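The Olteo Standing Desk Converter, Four Months In

Tue 8 January

My back and I came to an agreement in the fall. I would stop sitting on it for nine hours a day and it would stop waking me up at 4 in the morning. The Olteo was supposed to be the treaty.

It came in one carton, heavier than I was, or so it felt on the stairs. The manual is a single folded sheet in which a smiling man with no neck attaches everything in one go. I got two of the feet on backward. Call it an hour, with a break for sulking.

First the good part. It goes up and down smoothly, and it holds a monitor, a laptop and an elbow without dipping. I used to have a Dridance, which sank so slowly over the course of a morning that I ended each phone call a little shorter than I began it. The Olteo stays where you put it. There are 15 height stops and I use two of them, standing and lunch.

Now the rest. The keyboard tray is built for someone who types with their arms crossed. A full-size keyboard fits, a mouse fits, and the two of them together do not. I bought a smaller keyboard, which I now have to add to the price in my head every time I tell people what a bargain this was.

The finish also collects fingerprints like a crime lab. I wipe it on Mondays and it is filthy by lunch.

The lift handle is on the left only. If you are left-handed, congratulations, your day has come. I wrote to the company to ask about a right-hand version and was given ticket number 3769. That was in November. I assume they are working through the first 3768.

It shakes when I type hard at full height. My neighbor across the desk has the Drundach, costs $100 more, and it shakes too, so at least I saved the money. The Timmermans is said to be rock solid, but it bolts down, and my landlord has opinions about drilling.

Has it fixed my back? It has moved the complaint to my feet. I bought a mat for those. I do stand more than I did, mostly because sitting down again means clearing the coffee cup out from under the tray first.

Three and a half stars. I would buy it again, on sale, with the small keyboard already in the cart. I'll update this in May if the ticket ever gets answered. 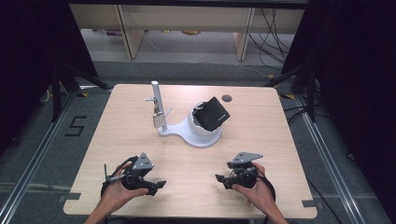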